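To: Hevby members list
From: Aurélien Gaillard, Collections Office
Subject: Re: Table items and tray return, Driltbridge room

Dear colleagues,

Thank you for the replies received in June. The inquiry that prompted this notice is quoted below.

> Could the office confirm which small items belong on
> the gray table? Our group was unsure whether food
> boxes may be kept with the others, and where the
> tray should be left at the end of a session.

The office confirms that the current table set includes the pale pink tray and the red Walkers cookie box. Both remain on the list for the coming term.
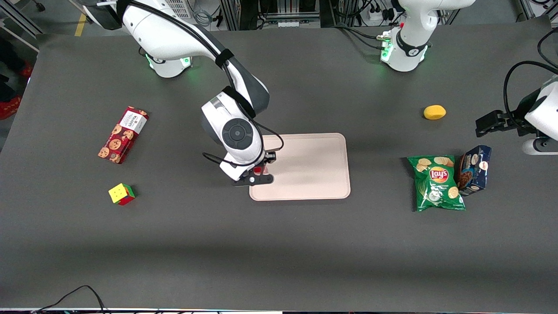

1. Boxes and trays
Food packaging may be kept with the set provided that it is closed. The tray is to be left near the center of the table, with nothing stored beneath it. The office holds 2 spare trays, available on written request.

2. Small items
Bottles should be placed on their sides with the cap closed. The red bottle and the Rubik's cube may share a storage bin, and the cube need not be solved before it is put away.

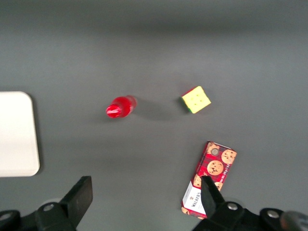
Items added by individual groups must be labeled and reported to this office. The full inventory now stands at 2,396 entries, against a storage limit of 3,000, and requests for additional shelf space will be considered in the order received. Groups wishing to withdraw items should write to me directly, quoting the entry number.

Sincerely,
Aurélien Gaillard
Collections Office, Hevby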